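Mar 24, 2026 — adhesive tape ageing, notes

Kumudini wants the Pristach claim checked before we order any more: lifts clean from paper after 100 hours at room temperature. I don't believe it. The data sheet never says which paper, and "clean" isn't defined anywhere.

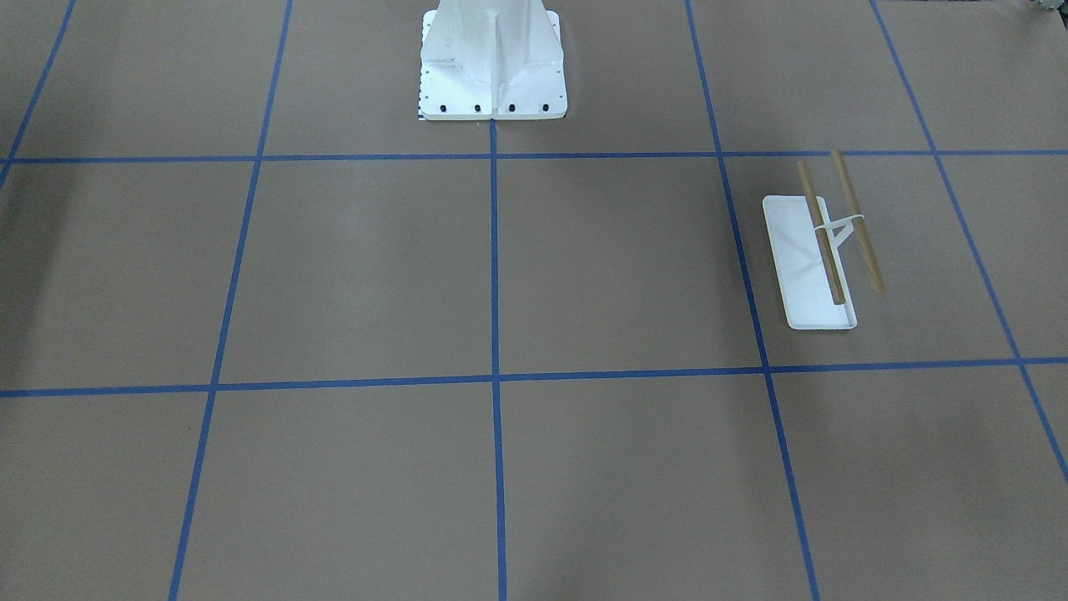
1. Peel strips

Pulled 13 strips from the Fiscombe offcuts by hand, slow, low angle. Most came away with fibres on the back. Chathurika calls that a pass if you can't feel the damage with a fingertip — I'd call it a fail. We need one rule and we haven't got one.
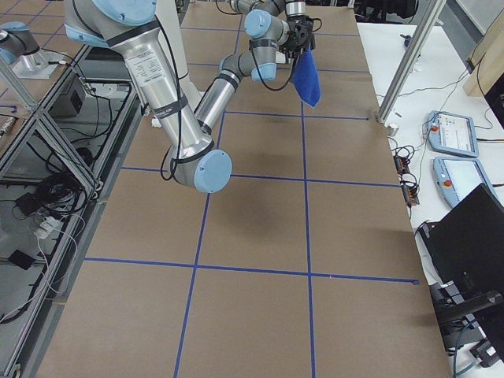
The other thing bothering me is the spring balance. It read 87 g with the brass weight that gave 100 g in September, so either the spring has gone or someone swapped the weight. Every pull figure since then is suspect. I've crossed mine out.

2. Humidity

Karunaratne's old write-up blames damp for the tearing. Could be, but he only had one humid batch and no dry one next to it. Not convinced.

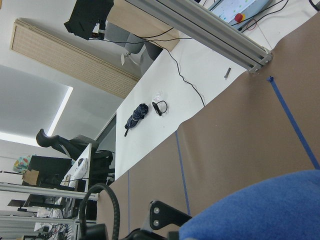 Umbrella and coiled cable on the white top, brown paper alongside.

3. Next

Borrow the Nevberg scale, redo the lot. Ask Pristach for raw numbers; their leaflet says 1,000 pulls and shows one bar with no spread.

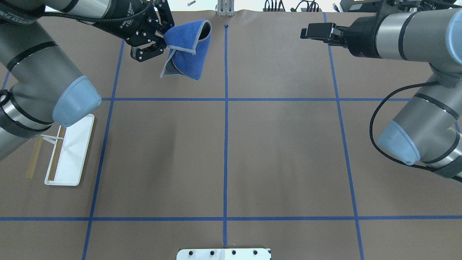
Blue tape lines on brown paper, metal bracket at the far edge.

No order until the scale is sorted. K. to chase the supplier.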